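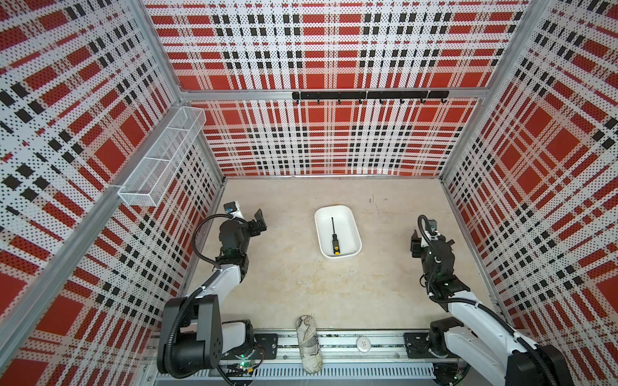 The interview coaching, part one

Home Diary Work and money Allotment Older entries Contact

Filed under: Between jobs
6 min read

May 29, 2023

Went to the first coaching session this morning. I said in April that I wouldn't, and I've gone, so there's that.

For anyone joining late, Rostel let our whole section go in the spring and part of the leaving package was "career transition support" from an outfit called Toltia. You could take the support or you could take nothing. I asked whether I could have the money it cost instead and was told very nicely that it doesn't work like that. The letter put the value of the support at 3,000 pounds per head. I would love to see the invoice.

The office is in Wollis, above the carpet place, up two flights with a handrail only on the second. I was early. There was a water cooler with no cups and a bowl of mints. Six of us in the end, two I knew by sight from the Rostel canteen and the rest from other firms, one of them a man who had been made redundant from a company that does redundancy software. He didn't seem to want to talk about it.

The coach was pleasant. I want to put that down before I get going, as I know how I sound by the end of these. She was pleasant and she had clearly done the morning many times before, and she didn't pretend she had found any of us a job. My quarrel is with the material.

First came the handout. It says that an interviewer makes up their mind within 80 seconds of you walking through the door. I asked where the figure came from. She said it was well known. I said I'd heard 30 seconds, and four minutes, and once, from a man selling suits, seven seconds, and which was it? She wrote it down to look into. If they really decide in 80 seconds I can't see why the last one I went to took an hour and a half and had a written test in it. I sat on the other side of the table for years at Rostel and I don't remember ever deciding anything before the tea had come.

Then we did strengths. You fill in a form on a tablet, sixty-odd statements, agree or disagree, and it tells you which sort of person you are. I came out as a Harbour. The woman next to me was a Harbour too. So was the software man. There are meant to be eight types and half the room got the same one, which made me wonder how much the tablet was listening. I went back in during the break and put the opposite answer to everything I could remember and came out as a Lantern, and the paragraph for Lantern fitted me just as well. "You care about doing things properly but can be hard on yourself." Who reads that and says no, not me, I like a botched job and think I'm marvellous?

We are supposed to mention our type in interviews. I won't be doing that. If somebody had sat down across from me and said he was a Harbour I'd have looked to see where the door was.

After the break it was answers. There's a pattern to it: what the situation was, what you had to do, what you did, how it came out. I've no great objection to this one. It stops people rambling, and I ramble (see above, and see every entry since 2016). But the model answers she read out were awful. In every one a person spots a problem all by themselves, calls a meeting, and saves a fortune. I've been at work since I was seventeen and the problems I've helped to fix were mostly spotted by someone else, shouted about by a third person and fixed by four of us over a fortnight, and it all went wrong again by Christmas. Nobody wants to hear that one. She suggested I say "I led" where I'd written "we". I said I hadn't led it. She said had I contributed leadership? I said I'd contributed a spreadsheet.

I wrote "I led on the spreadsheet" in the end and we left it there.

Lunch was not included. Cheese roll from the van, ate it on the wall by the car park. One of the canteen pair sat down too and told me she has an interview at Gebreyes next week, for the stock control job. I'd seen that one. They want five years' experience and "a passion for accuracy", and the pay is 900 a month less than either of us was on. She's going for it anyway. I had been feeling rather above it until then. I went quiet and finished my roll. I've since looked the advert up again and it's still open, and I've got it on the other screen as I write this.

The afternoon was mock interviews in pairs. I got the software man. He was very good at being interviewed and very bad at interviewing; he kept nodding and saying "great". I asked him where he saw himself in five years and he said retired, with no hesitation at all, and then asked if he could have that one again. Coach came round and told me I fold my arms. I do. The room was cold. She said it makes me look closed, and I said I was closed, I'd been closed since March, and that got a laugh from the next table, so I did get something for Rostel's money.

She did say one thing I've kept. I'd been going on about why I left, giving the whole story, the merger and the new system and the consultation that wasn't much of one, and she let me get all the way through and then said, "Try stopping after the first sentence." I did it again and stopped after the first sentence. It felt rude. But she was right that I sounded less sore, and I hadn't known I sounded sore. Asked at home this evening whether I sound sore when I talk about it and there was a pause before the answer.

So that's one useful remark in a whole day, and the handout to go in the drawer with the others. Sums: the package is 3 sessions, which at their own figure makes today worth a thousand pounds. A thousand pounds, and bring your own lunch! I could have had the boiler looked at.

Next one is on "your personal brand", and I've been told to bring a photo of myself that I like. I went through the phone and there's one where I'm mostly behind a dog. Might take that.

There was a feedback form on the way out as well, smiley faces, five of them, from furious to delighted. I pressed the middle one. Coach was standing right beside it, and I'm not made of stone, so then I pressed the one next to it too. Don't know if it counts both.

Other things. Broad beans have blackfly, pinched the tops out. The letter from the pension people came and says exactly what the last one said with a different reference number on it, so that's another phone call. Need to ring the garage about the noise. I've filled in the first page of the Gebreyes form and saved it. It wants to know what my greatest strength is and gives me two hundred characters. I've left that box for tomorrow.

Older: The letter comes Newer: none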